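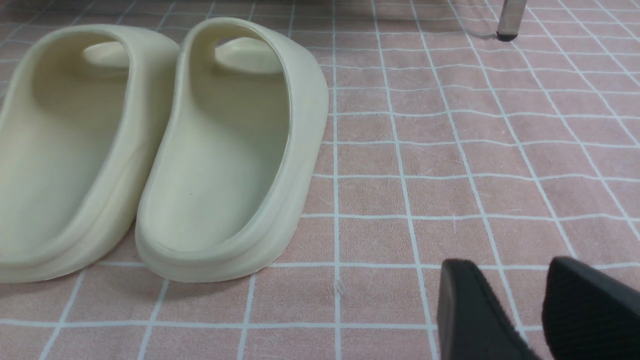

The slides, on the pink mat. Cream, chunky, no laces to argue with.

Everyone keeps telling me the answer to a messy hallway is "a system". I've read three of these systems now and they all seem to end with buying a rack.

Agnese Juška swears by the Argate one. It cost her £41 and she still keeps her boots in the bath.

My rule for January is duller. Shoes I wear stay by the door, shoes I don't wear go. No rack, no labelled boxes, no app (yes, there's an app).

The slides were easy. Ugly, comfy, on my feet every morning by 7. Staying.

Then the canvas pair, which I've been "about to wear" since we moved to Hallurville.

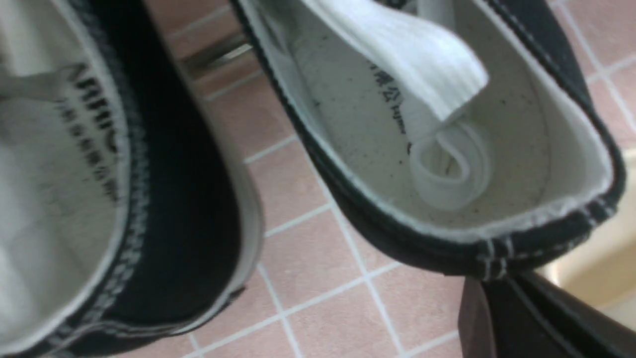
Black canvas high-tops, with a bundle of laces tucked inside one.

I'm told you should store laces in the shoe so the shape holds. Does it? A bit of flat lace doesn't strike me as structural.

Also told to stuff them with newspaper, cedar, a tea bag, rice. Rasmus says bicarb. Rasmus's shoes smell of bicarb and feet.

The insole has little dark specks on it, so I'll give that a brush before I decide anything. Black canvas supposedly hides dirt – white lining certainly doesn't.

Gintarė says put them on for 40 minutes indoors and you'll know. Fine. That one at least costs nothing.

If they rub, they're going to Ivars, who has the same size feet and lower standards. Slides are not up for discussion, please stop messaging me about the slides.

Filed under: Home & Hallway, Decluttering (sort of)
12 replies · 5 shares · 38 likes
Contact · © Mārtiņš Jõgi · Back to top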